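Fallumden Entry Tray: Set-Up and Daily Use

Section 5. Keys and the tabletop

Read this section before you put the tray into use. It covers where the tray goes, how keys are stored, and how to care for the wood underneath.

5.1 Placing the tray

1. Clear the table and wipe it with a soft, dry cloth.
2. Peel the paper from the felt pads and press one pad onto each corner mark under the tray.
3. Set the tray down at least 50 mm from the edge of the table. Lift it to move it. Do not slide it.
4. Leave the tray in place overnight before loading it. The adhesive needs this time to set.

CAUTION: The tray holds up to 600 g. Do not use it for tools, full mugs or plant pots.

5.2 Storing a car key

1. Take the car key off any ring that holds house keys. Heavy bunches scratch the tray and the table.
2. Leave a short strap or a small tag on the fob if you like. Large metal charms should come off.
3. Lay the fob flat with the buttons facing up, so that nothing presses on them.
4. Keep one fob per compartment. Put the spare in a drawer in another room.

NOTE: The tray does not block radio signals. If your car has keyless entry, use the Kovalchuk pouch (sold separately) and follow the leaflet supplied with it.

Light wood shows its grain clearly, and scratches show along with it.
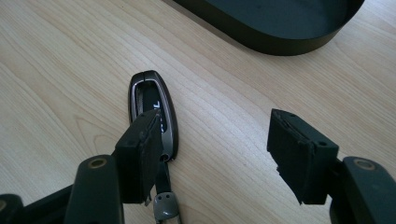
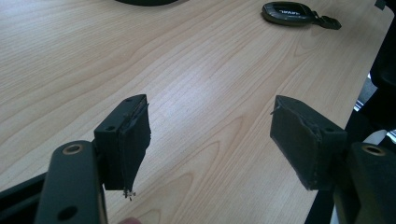
Can I put a fob down directly on the table?
A short time on bare wood does no harm if the fob is clean. Wipe off grit first, and put a cloth or the tray liner under any fob with a metal ring.

5.3 Caring for the wood

1. Dust once a week, following the grain.
2. For marks, use a damp cloth with a drop of dish soap, then dry the table at once.
3. On oiled tables, apply Brurnolow oil each September. One 200 ml bottle is enough for a small table.
4. Let the oil dry fully before you put the tray back.

CAUTION: Do not use scouring pads or bleach on the table or the tray.

Replacement felt pads and liners are listed in Section 6.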